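4. Setting up a season in Keleo

Keleo is a paper-and-dice wrestling league for two to four players. The box says you can be running a full card in 18 minutes. Allow longer for your first one.

4.1 Before the first bell

1. Give each player four blank wrestler sheets. Fill in name, weight and finishing move. Leave the Grudge box alone for now.
2. Share out 35 points per wrestler between Power, Speed and Nerve. No single score may go above 18.
3. Pick a territory from the back of the rule book. Vomum is the plain one. Peretti adds tag matches, which the rules call "simple" - they are not, so save them for a second season.
4. Roll two dice for each wrestler. The highest total starts as champion. Roll again for ties.

Note: The Văduva territory claims to balance heavy and light wrestlers. We have yet to see a light one keep the belt there for long. Use it if you like big men winning.

Caution: Do not write scores in pen. The rule book suggests it "for a sense of history", and then asks you to change Nerve after every match.

4.2 Running a match

5. Both players roll and add Power. The higher total takes the hold.
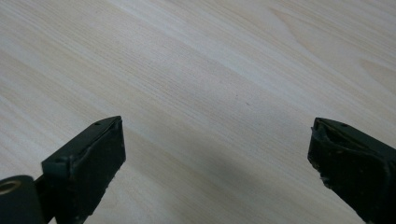 6. The loser of the hold may roll against Nerve to break free. A roll equal to Nerve counts as a success, whatever the summary card says.
7. Three holds in a row wins the fall. Write it in the league book straight away, with the names of both wrestlers.

Note: The optional crowd table is said to add drama. Mostly it adds rolling. Try it for one main event before you let it into the whole card - and if a player wants it dropped halfway through, finish the match first.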